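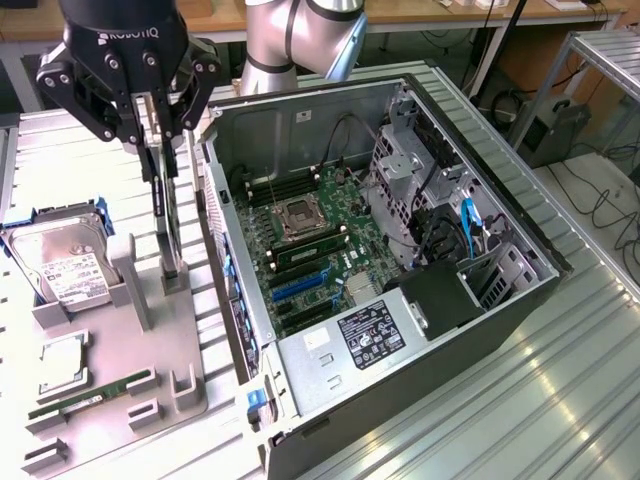
An old tower on its side with the panel off, and a hard drive, a processor and a stick of RAM set out beside it.

I have a soft spot for the big ugly desktop tower, and I'm going to stick up for it, even though my daughter says owning one is like keeping a wardrobe under your desk.

Mine came from a clear-out at an office in Stunbridge. It's older than I'd like to admit, and when I got it home the first thing I did was lay it flat and take the side off (always lay it flat, you'll lose fewer screws). And there it all was! A drive in its rails, memory in a row of slots, a processor under a little lever. You could point at any part of it and say what it was for. Try that with the laptop I'm typing this on, which is glued shut and has its memory soldered down, so if one chip goes the whole lot goes with it.

Albertina Carvalho, who taught the evening repair class I went to in Clilturwood, used to start beginners on RAM. Clips open, line up the notch, push until it clicks. There were 12 of us the first term and most had never opened a computer in their lives. I remember a retired bus driver grinning like he'd delivered a baby. It took him six goes, mind you.

People tell me nobody needs to do this any more, and I do see their point. A tower is heavy, it hums, it eats dust, and the old ones use more electricity than they should. Senga Dalgleish at the Pleltberg repair shop reckons she'd turn half of them away on the power bill alone, and she's been at it for 22 years. Fair enough. But she also charges £55 to swap a drive in a slim all-in-one, most of that being the time spent prising the screen off without cracking it. The same job in a tower is a tea break.

What bothers me is that we've been talked into thinking thin is the same as good. I'd happily have a laptop as thick as a paperback if it came with a door on the bottom and a few ordinary screws. I don't think that's nostalgia, or not only nostalgia. I just want to be able to change the bit that's broken and keep the rest.

So the wardrobe stays. I'm giving it a bigger drive in November, and my daughter can hold the torch.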